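The customs union that exists mostly on paper

Wallia has now spent nine years negotiating its way into a customs union with its larger neighbour, Wesov, and the governments of both still speak as though the signing were a formality. I have my doubts. The draft treaty runs to 286 pages, and the part that would settle disputes between the two takes up five of them.

Supporters point to car parts. Tariffs on components, they say, would vanish within months, and the factories at Tristhorpe would hire again. 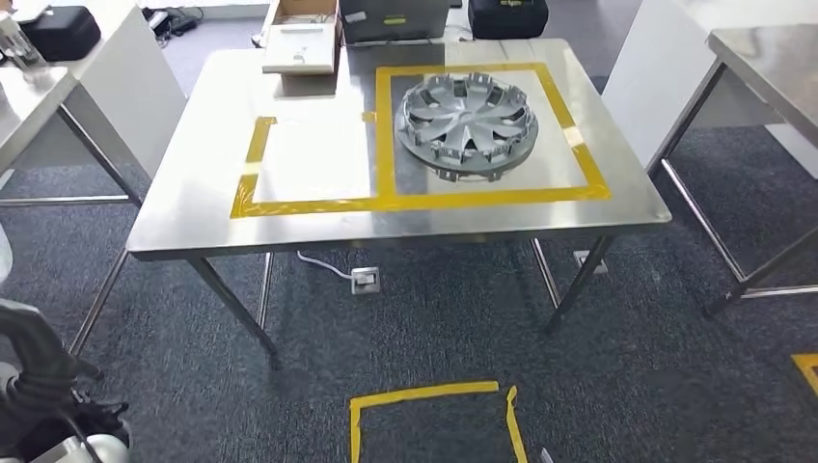
A hubcap on a steel work table. Car parts are central to the government's case.

Perhaps they would. The same promise was made before the Rainer accord, which was meant to open the border to small manufacturers and mainly produced a new set of forms. Hauliers still wait at the crossing until well after midnight, and the trade ministry has yet to publish the review it promised for July.

The polling deserves a harder look too. Ministers like to quote the 75 per cent of voters who favour closer ties with Wesov. Closer ties could mean cheaper train tickets. The survey didn't ask whether people wanted their tariffs set in somebody else's capital, and the opposition, which might have asked, has been too busy changing leaders.
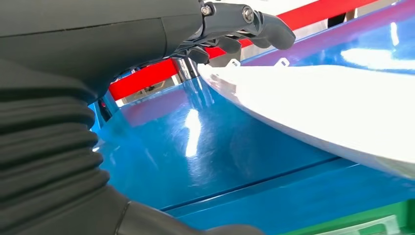 Then there is the matter of who pays. Wallia would hand over its customs revenue and get a share back under a formula that neither side has released. The finance ministry calls the arrangement neutral. It used the same word at Rainer, and the regional councils are still arguing over the shortfall.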